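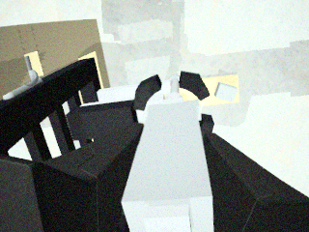 One reader wrote that her tiled poster came out a quarter inch short on every page, and asked whether the PDF was to blame or the printer. In most cases it's the print dialog. The tips below are for anyone printing large vector artwork at home in sections and putting it up on a wall or a workshop door.

Printing

Set the scale to 100 percent, or "actual size" if your software calls it that. "Fit to page" is on by default in many programs and will shrink each tile a little. Print one tile first and measure something on it with a steel ruler before you run the rest.

Line art and small lettering look best at 600 dpi on plain paper. Keep the file as vector for as long as you can. If you export it to an image to make printing easier, thin lines go soft and you can't get them back from that copy.

Drop shadows and transparent fills sometimes print as gray boxes on older printers. Flatten the transparency in a copy of the file and print the copy. Keep the layered one.

Turn off any layers you don't need. A grid, a frame or a second set of labels uses ink and makes the seams harder to line up.

Overlap and crop marks

Allow half an inch of overlap between tiles. Less than that leaves no room for a wobbly cut. Turn crop marks on, and have the software print the row and column number in the margin if it can. If it can't, pencil them on the back as the sheets come out.

My last big one was 71 inches across and I skipped the numbering. Two coastal tiles with nothing on them but pale blue went in the wrong way around, and I only saw it after the glue had set.

Paper

I use the Bustidon matte, the heavier of the two weights. Glossy paper shows every seam under a ceiling light. Let the sheets lie flat overnight before trimming. Inkjet prints in particular will curl, and a curled edge won't cut straight.

Buy the paper for the whole job at once. White varies from pack to pack.

Trimming

Trim the right side and the bottom of each tile only, and leave the other two sides for the overlap. Use a fresh blade. The Itex snap-off knife is fine for this — snap it after every 9 cuts or so on heavy stock, sooner if the paper starts to drag. Several light passes are better than one hard one. Hold the ruler over the part you're keeping, so a slip goes into the waste.

Mounting

Dry fit the whole thing on the floor first and hold it with low-tack tape. Start gluing from the center tile and work out. Any error gets split between the edges that way.

Nesar spray mount gives you a minute or so to move things. A glue stick also works for the overlaps but leaves ridges on thin paper. Barrientos foam board takes spray well, though the thin board will bow if you only cover one face. Paste a sheet of scrap paper on the back to even it out.

Glue in a room at 68 degrees or warmer. In my garage in February the spray went on in strings. Open a window, and cover more of the floor than you think you need to.

Press each seam down with a soft roller, or the side of a clean mug over a sheet of baking parchment.

Storage and leftovers

Roll unmounted prints with the ink facing out, around a tube at least three inches thick. Rubber bands leave dents, so use a strip of paper and a bit of tape.

Misprinted tiles make good drawer liners. I also keep a few near the sewing machine for pattern pieces.

Save the print settings with the file, in a plain text note. Include the paper, the scale and the overlap. If a tile gets torn or stained later you can print just that one and it will match — provided you didn't change the layout in between.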